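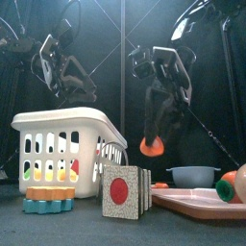
21/08/2019

Reread the Otbridge draft this morning, start to finish, with the tables printed out. Still not convinced. The claim is that when the Wistholm ferry stopped running, the towns on the east bank lost their easy access to jobs across the water, the west bank didn't lose anything, and so the gap that opened between the two is what the ferry was worth to east bank wages. Nice story. I have heard many nice stories with a river in the middle.

Main problem is the comparison group. Everyone treats Gridmont as if it were Otbridge minus the shock. Gridmont had a cannery that was already cutting hours before the closure. Take Gridmont out and the effect on weekly pay drops by close to half, and the standard error gets wide enough to drive through. Leave it in and we are partly measuring canned fish. The draft handles this in a footnote. It should be in the main table, next to the headline number, where people can see both.

Second problem, the timing. The closure was announced in December and the boats stopped well after that. Anyone with sense who worked on the far side started looking for something else the day they read the notice. So the "before" period has some "after" mixed in. I moved the cutoff back to the announcement and the pre-trend that looked so flat in figure 2 has a clear dip at the end. Not a huge dip. Enough that I would ask about it if I were refereeing, and I would not be friendly.

Things I ran today:

Placebo closures. Drew 900 fake closure dates and town pairings, same regression each time. Our real estimate lands inside the top 15 percent of the fakes. The draft says "highly unusual." It isn't. (Seed is in the log file. I did not shop for a seed, though I'd understand the suspicion.)

Dropped each town in turn, 19 runs. Fine for most of them. Gridmont as above. Nuchit also moves it, in the other direction, which I did not expect and can't explain yet. Nuchit is small and the payroll records have a gap, so it could be one employer filing late. Need to look at the raw returns before I say any more.

Clustering. The draft clusters by worker. The shock hits by town, so cluster by town. With this few towns even that is shaky, so I did the wild bootstrap too. The interval now covers zero, barely. I know how this will go over at group meeting.

Paweena Phuthong stopped by after lunch and argued the other side, pretty well. Her point: the drop in hours shows up only for people whose home address is within walking distance of the landing, and the cannery can't explain that, because cannery workers lived all over. Fair. That is the best evidence in the paper and it's buried in the appendix. I asked how many people are in that walking-distance cell. She checked: 100. So it's a good idea resting on a thin slice. She wants to widen the radius. I said widen it if you like, but write down the radius before you look at the result. She gave me a look but she wrote it down, it's taped inside the cover of her notebook.

I'm also tired of the word "random" in the introduction. The operator closed the line that was losing money. It was losing money because fewer people were riding it, and fewer people rode it partly because work on the other bank was drying up. That is the thing we are trying to measure, coming in through the back door. A storm sinking the boat would be random. Changed it to "unexpected" in my copy, then crossed that out too, see timing above.

Still open:
-- raw payroll returns for Nuchit, all quarters
-- ridership by month for Wistholm, if the operator kept any. The annual totals are useless for this
-- rerun the walking-distance split with the town clustering
-- ask whether the Gridmont cannery hours can go in as a control or if that just makes a new mess

The merge script also drops anyone who changed their last name between years. Found that at five o'clock. Have not looked at how many or who, but I'd bet it isn't even between men and women. Don't quote any number from table 3 until it's fixed.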